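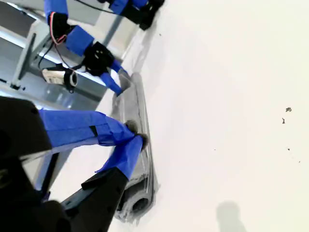 4.2 Household preparation and time of departure

The survey reached 2,466 households in the low-lying wards of Dreston and Nasution. Both towns received the same warning text, sent by the district office in the afternoon, and both were told to clear the riverside streets before dark. The two towns differ in how the message was passed on after that. In Dreston it went out by phone and over the loudspeakers at the ferry landing. In Nasution most people heard it first from ward wardens, who went door to door with a printed list.

We asked each household when it first heard the warning, when it decided to go, and when the last member left the house. The gap between the second and third answers is the preparation time used in the rest of this section. Households that never left were kept in the sample but are treated separately in 4.4.

Preparation time was longer than the district plan allows for. The plan assumes that a family can be out of the house 80 minutes after it decides to leave. Many were not. The most common cause given was moving property to a higher place, followed by waiting for a relative to come home and looking after animals. Few people named transport, although the plan treats transport as the main limit.

Property was coded by the interviewers from a short sheet with headings for food, papers, bedding, electrical goods, tools, and fittings. Fittings covered handles, brackets and similar separate pieces. Where an interviewer could not settle on a heading, the item was written out in full and coded later by Þórey Kárason. Tools and fittings mattered more than we had expected. Households that ran a repair trade from the ground floor spent much of their preparation time on them, and several sent one person back after the rest had gone.

A further 224 households reported that someone returned to the house before the all-clear. Most of these returns took place in Dreston. Respondents there said they had heard the warning but had not been told how long it would last, and some took a break in the rain to mean that the storm had passed. The wardens in Nasution carried a fixed return time on their lists, and people quoted it to us months later.

We do not think the door-to-door visits alone explain the difference. Nasution has an older shelter with a locked store room, built under the Takimico scheme, and families with goods to protect could leave them there. Dreston had no such room in July. Its shelter at Prurgate was open and staffed, but bags had to stay with their owners -- a rule that many respondents knew about and gave as a reason for leaving late.

Answers on timing were given from memory and tend to fall on the hour or half hour. We have not corrected for this.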